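Worktop: cream pot rocks when set down, step at table join
Status: Resolved, monitoring
Category: Furniture and fittings / Tables
Location: Vastanura building, ground floor, long worktop
Raised by: Weidong Dong
Assigned to: Saulius Kazlauskienė
Priority: Low

Original report

The worktop is made up of two white Lokora tables pushed together. Since they went back after the floor was cleaned in March, there is a step at the join. I can feel it with a fingernail and a sheet of paper catches on it. Separately, or possibly for the same cause, the small cream pot rocks when it is set down left of centre. It did not do this before the tables were moved. I have tried turning it and it still rocks in most positions.

I would like the tables level and the join flush. If the pot is at fault, please say so and I will order another.

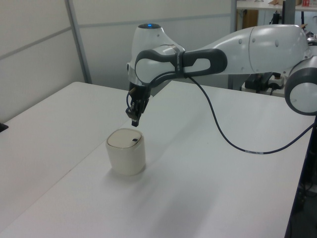
Furniture and Fittings Desk

09:20, Saulius Kazlauskienė
Ticket accepted. Two faults are possible and they need separating before anything is adjusted. Please do not put card or folded paper under the legs in the meantime. If any has been put there already, please take it out and note which leg it came from.

09:45, Weidong Dong
One piece of card removed, rear leg of the left table. Not mine. The rocking is slightly worse without it.

10:30, Saulius Kazlauskienė
Measurements taken with a straight edge and feeler gauges. Each table is 2,000 mm long, 4,000 mm over the pair.

Step at join, front edge: 3 mm, left table low.
Step at join, rear edge: none measurable.
Left table, bubble level lengthways: off, falls towards the join.
Right table, bubble level lengthways: within the lines.
Right table, front to back: within the lines.

The left table is therefore twisted, with its front corner low at the join. The right table will be used as the reference and left alone.

11:05, Ubaldo Marras
For information, when we put these back after the floor was done, one of the screw-in feet on the left table was stiff and I could not turn it by hand. I left it as it was. It would be the front one nearest the join. The feet are the Avico replacements, not the ones the tables came with.

11:15, Saulius Kazlauskienė
Thank you. That agrees with the readings. Foot inspected: thread was packed with dried floor polish and the foot was screwed almost fully in. The other feet on the same table are further out.

Work done:
1. Left table drawn away from the join far enough to get a spanner on the foot.
2. Foot removed, thread cleaned with a brass brush, wiped and refitted.
3. Foot wound out until the front edge met the straight edge laid across from the right table.
4. Lock nut tightened. It had been left loose at the top of the thread.
5. Table pushed back to the join and the step measured again. No step at front or rear.

13:40, Hinata Ikeda
Can the pot be tested somewhere other than the worktop? I use it as well and I am fairly sure it has never sat quite flat. It came from Nijs and is hand finished.

14:10, Saulius Kazlauskienė
Tested on the granite plate in the workshop. There is a slight rock, one direction only, much less than Weidong describes. The base is a little high on one side. On a level surface it is hard to notice unless the rim is pressed. 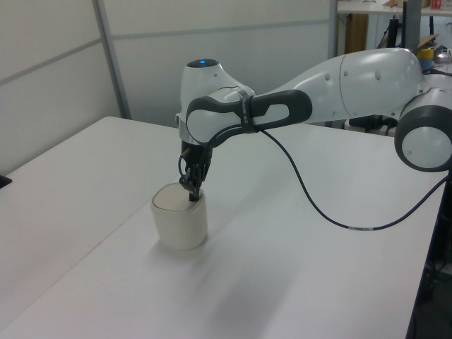

Put back on the left table after the adjustment, it behaves the same as on the granite. Most of the movement in the original report was down to the table. What remains belongs to the pot.

Options for the pot:
a) Leave it alone.
b) Rub the base on 40 grit paper laid on a flat plate, a few strokes, checking often. This will leave the underside rough, so finish with something finer or it will scratch the worktop.
c) Fit thin felt pads to the underside. Quick, but they will come off when it is washed.

14:25, Weidong Dong
Option b, if Hinata has no objection.

14:30, Hinata Ikeda
None. Please do not touch the glaze above the base.

15:50, Saulius Kazlauskienė
Done. High side taken down, finished with 2,000 grit used wet, rinsed and dried. No rock on the granite plate. Glaze on the sides not touched.

16:05, Guido Farina
Reviewed. Two points before closing. First, the feet on the right table have the same Avico thread and will have had the same polish on them, so they should be cleaned when the table is next lifted. Second, the lock nuts were loose on one table and should be checked on both.

16:20, Saulius Kazlauskienė
Lock nuts checked on both tables. One more found loose, rear of the right table, tightened without altering the height. Cleaning of the right-hand feet added to the list for the next floor clean. Spare feet are in the drawer marked Lokora in the workshop.

Status set to resolved, monitoring. Weidong to run a fingernail over the join after the next floor clean and reopen this ticket if the step has come back.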